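Chapter 4
Weights, Buoyancy, and Trim

Before You Begin

By the end of this chapter you should be able to explain why a diver floats, sinks, or hangs still in the water, run a weight check at the surface, and move weight on the body to correct a poor swimming position. You should have finished the pool exercises in Chapter 2. Bring your log book to class, as you will need the weights you wrote down there.

Most new divers carry too much lead. Abena Annan, who ran the beginner course at Wumbei for many years, kept a record of her students' first open-water dives and found that nearly all of them could drop weight by the end of the course. The extra lead does not make a dive safer. It makes the diver put more air in the vest, and that air swells and shrinks with every change in depth.

4.1 Floating and Sinking

An object in water is pushed up by a force equal to the weight of the water it moves aside. If the object weighs less than that water, it floats. If it weighs more, it sinks. Size alone tells you very little, and neither does weight alone. You have to compare the two.

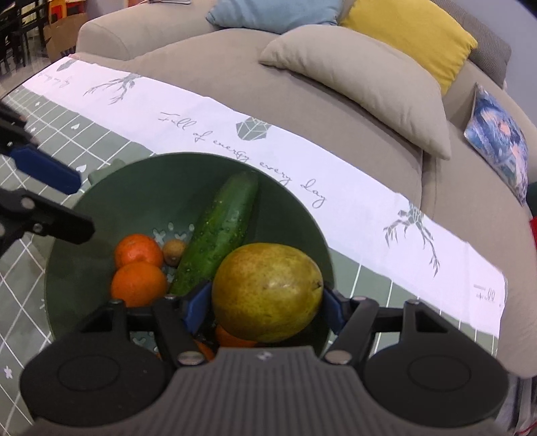 Figure 4.1 A large mango at the side of a round green bowl.

A liter of fresh water has a mass of 1 kilogram. An object that takes up one liter and has a mass of 900 grams will float with a small part above the surface. Add lead to it until the total is slightly more than the mass of the water moved aside, and it will go down slowly. Salt water is denser than fresh water, so a diver who is weighted well in a lake will need more lead in the sea.

Your wetsuit is the largest source of lift in your gear. The rubber is full of tiny gas bubbles, and these are squeezed as you descend. A thick suit that holds you up strongly at the surface gives much less lift at depth.

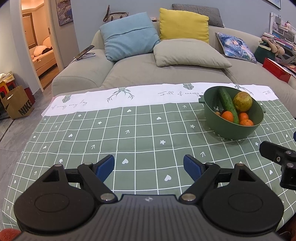
The tank changes too, but in the other direction. Air has weight, and you breathe it away during the dive. An aluminum tank that sinks when full may float when nearly empty. For this reason the weight check in Section 4.2 is best done at the end of a dive, with little air left - if you can hold a shallow stop at that point, you have enough lead.

Key Terms

buoyancy
neutral
trim
ballast
weight check

Think About It

Taras and Afia wear the same suit and carry the same tank. Taras dives in a freshwater quarry and Afia dives in the sea. Write down what each of them should change if they trade places, then compare your answer with a partner's before you go on to Section 4.2.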